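Unit 3: Why the Line You Are In Is Always the Slow One

Course notes, Everyday Operations. Revised for the December session by Ivone Portela.

Reading for this unit: the Sýkora chapter on waiting, pages as marked in the packet. Skip the proof at the end unless you enjoy that sort of thing. A few of you will, and you know who you are.

3.1 What counts as a line

A line (the textbook says "queue," and charges you more for it) needs two ingredients: people or things that show up wanting something, and a server that takes time to give it to them. The server may be a cashier, a printer, a toll booth or the one working elevator in this building. Arrivals come at some average rate. Service happens at some average rate. If the first is larger than the second, the line grows until people give up, and no amount of signage will help.

Most beginners stop there and conclude that if service is faster than arrivals, there is no line. Go stand in the cafeteria at noon and report back.

3.2 Where the waiting comes from

Suppose the clerk at the Fanditholm ferry office can handle 100 customers in a shift and only 57 turn up. On paper she has plenty of time to spare. But the customers don't arrive evenly spaced. They arrive in clumps, mostly right before the boat leaves, and one of them wants to pay in coins. She sits idle for part of the morning and is buried for the rest, and the idle time can't be saved up and spent later.

Variation is the villain of this unit. It comes in two kinds, uneven arrivals and uneven service, and each makes the other worse. 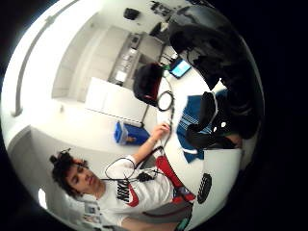

The second thing to know is that waiting does not rise in a straight line as the server gets busier. It creeps along politely for a while and then shoots up. A clerk who is busy half the time has short lines. Push her close to full time and the lines become memorable. Managers love a fully busy clerk. Customers have other views — see the complaint letters in the packet, which I did not edit for language.

3.3 One line or several?

Usuga Bakery ran 2 registers with a separate line for each. Netusa, across the street, had the same number of registers and a single line feeding both. Same bread, more or less. At Usuga, getting stuck behind a wedding cake order meant staying stuck while the other line sailed by. At Netusa everyone shared the misery of the wedding cake, and the average wait was shorter whenever one register would otherwise have sat empty.

People still resist the single line, mainly on the grounds that it looks long. It does look long. It also moves.

For next time

Pick a line you already have to stand in. Note when each person joins and when each one is served, then sketch the wait against the time of day. Kristýna Machala will collect the sketches at the start of class. Please form a single line.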